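Tuesday, Andgate workshop, bay 2

Changed the hold on the Bumero arm today. The white shell slipped again in the morning test, so I lowered the closing speed and set the grip force to 40. 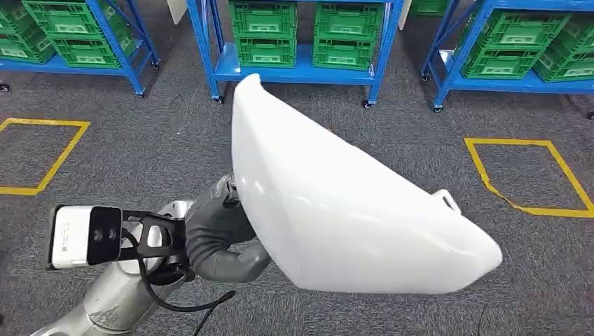 Force was not the real problem, I think. The grip point was. With the fingers on the left edge near the middle, the wide round end pulls to the right and the wrist must work against it. The cable loop under the wrist also hangs too low – shorten it before the next run.

Program is saved as 1006. The old one stays on the Jeleck drive.
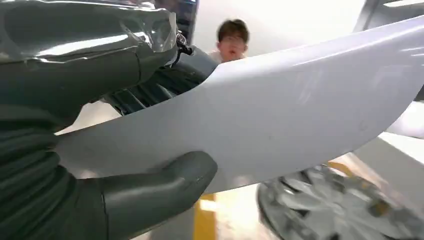
Covers are the next job. The glove has thick folds at the lower left, and the plastic film on the forearm is wrinkled, so I want to wrap it again with less film. The panel has a few light scuffs and one dark speck. To do: clean it, ask Stefanou for softer finger pads.

10 comments · 40 shares
© Andgate workshop notes – Back to top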